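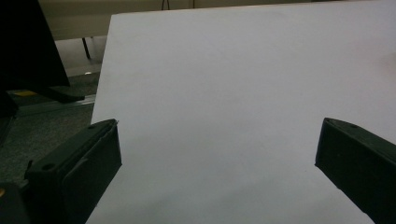
Blank sheet, no printing yet

Why does my heavy paper come out with faded patches?

Asked 2020-05-17 by rurkham_mom

I'm making invitations for my sister's baby shower and I need 30 of them. Regular paper prints fine, but on thick white stuff the ink looks washed out in the middle and rubs off on my thumb. The printer is an old Allari inkjet. I already ran the cleaning thing twice and wasted a ton of ink - help!

2 answers

Charoen Sukprasert
Go into the print settings and change the paper type! Mine sits on "plain" unless I tell it otherwise (I did all our New Year cards in January that way, ugh). Pick matte or heavyweight, then high quality, and use the rear slot if you have one. Let each one sit for 30 minutes before you stack them. Also check which side you're printing on - some card stock is only coated on one side, and the other side never looks right.

ziltberg75
take the file to a copy shop. I paid nearly 27 bucks for a whole batch, cheaper than ink

rurkham_mom commented: It was set to plain!! Trying matte tonight, thanks Charoen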